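Coltthorpe congregation finishes two-year reading of the Psalms in Hebrew

25 Nov 2019

A study group in Coltthorpe has finished reading all of the Psalms in Hebrew, closing a project that took two years and 143 evening meetings.

The group met at the Pfeiffer Street church hall and was open to anyone, with or without a background in the language. Most members started with the alphabet. By the second winter they were reading a short psalm in one sitting, using a printed text with a plain English version on the facing page.

Psalm 119 took the longest. The group gave each of its 22 sections an evening of its own, so that members could see how the opening letter of the verses changes from one section to the next - a pattern that is lost in most translations.

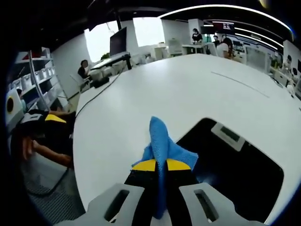

A blue knitted cloth held above a white table.

Members kept notes on words that English Bibles handle in different ways. One that came up often was "selah," which appears at the end of many verses and has no agreed meaning. The group left it untranslated in its own working version, as many printed Bibles do.

The notes have been gathered into a booklet of 65 pages. It does not argue for one reading over another, and where members disagreed both views are given. Copies are at the church office and at the Drarkitz bookstore in Novilstead.

Attendance rose and fell over the two years. The summer meetings were small, and several people joined only for the psalms of ascent, numbers 120 to 134, which were read as a separate course.

A new course on the book of Ruth will follow in the same hall. The text is short - four chapters - and the group expects to read it at a slower pace, with more time for grammar. Beginners are asked to learn the alphabet before the first meeting. Practice sheets can be picked up at the church office.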